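Terkik crossing closed again, what do we know?
Forum: Regional news and security

hillroad_5
I open a new topic because the old one became too long. On Thursday before sunrise the army closed the Terkik crossing in both directions. My cousin's family lives on the Farnia side, and they heard vehicles from 4 in the morning. The local radio in Farnia reported that soldiers entered the old market, searched houses on two streets and took young men away. The number they gave was 69 persons. The army statement says only that "a limited operation" took place, without any number. Does somebody have better information?

quietmap
69 is the number from the town council of Farnia. They made a list by calling families. I would trust it more than the statement, but please remember that such lists include people who are held for a few hours and then go home. In August the first list was also high, and by the evening half of the names had been released.

hillroad_5
Thank you, I did not know it was the council. The radio did not say it.

Trodesari_reader
I must disagree a little. Half released is what the army said in August. The families in Trodesari told a different thing, that their sons were moved to another base and were counted as released from the first one. I read both versions and I could not find a third source.

quietmap
That is fair. I should have written "according to the army."
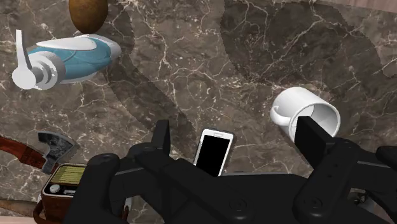 Spray bottle, phone and mug on brown marble.

northbank
Can we speak also about the crossing itself? 2000 people pass through Terkik every working day, most of them for farm work and for the cement factory. When it is closed, they lose the day's pay, and nobody in the news writes this. The raid is one evening in the news, but the closed gate stays for a week. My neighbor drives a minibus on this road and since Thursday he has no passengers at all.

hillroad_5
Is the Serrano road open? I read two opposite messages.

northbank
Open for trucks with a permit. For private cars, it depends on who stands there. My neighbor tried it and was sent back after two hours of waiting. Another driver passed in the same afternoon.

saltandstone
I will write an unpopular opinion. There was shooting at the guard post near Terkik earlier in the week, and every state in the world would search the area after this. I do not defend the arrest of people who did nothing, but in this topic the shooting was not mentioned even once.

Trodesari_reader
It was mentioned in the old topic, on many pages. And a search after a shooting is one thing. To close the road for 2000 workers is a different thing, it is a punishment for people who were asleep in their beds.

saltandstone
I read the old topic. New people will not read it, so it is good to have it here. About the workers I agree with you, the closing helps no one.

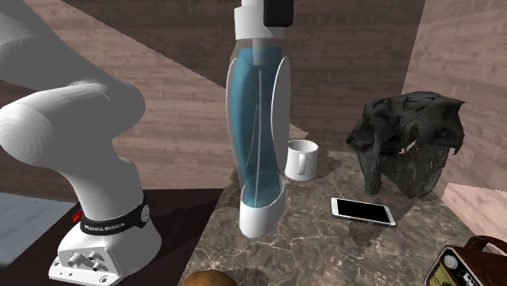 Robot arm and blue container beside the marble counter.

quietmap
I have collected the reports until now, and I try to separate them:

Confirmed by both sides: the crossing is closed, and soldiers were in the old market of Farnia.
Only from the council: the list of 69 names, and doors broken in 5 houses.
Only from the army: weapons were found. They did not publish photographs or a place.
Not confirmed by anyone: the story about a drone over the school. Please do not share it as a fact.

If you have a correction, write it with the source and I will change the list.

northbank
For the doors, I heard 4 and not 5. One of the houses has two entrances, so maybe it was counted twice.

quietmap
Possible. I will write "4 or 5" until the council publishes the addresses.

hillroad_5
My cousin wrote to me now. Her street is quiet and the bakery opened at its normal time, but the school bus from Serrano did not arrive. She says that some of the young men came home last night on foot, because there was no transport from the base. She did not speak with them, only with a mother of one.

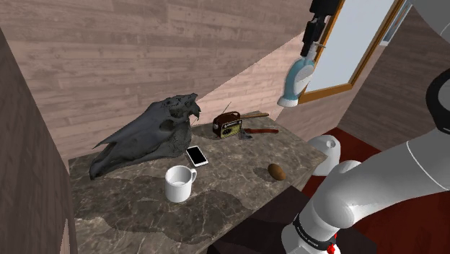
She also asked if the clinic in Trodesari takes patients without the blue card during the closing. Her father has an appointment for dialysis and the hospital he normally uses is on the other side of the crossing.

Trodesari_reader
Yes, they take them. He must bring the letter from the hospital and arrive before noon, because the afternoon places are for the regular patients. The telephone line of the clinic is always busy, it is better to go directly to the desk.

saltandstone
I hope he will be treated in time. The council also has a car for patients, I believe you must ask for it the evening before.

hillroad_5
Thank you both, I sent it to her. I will write again when the gate opens.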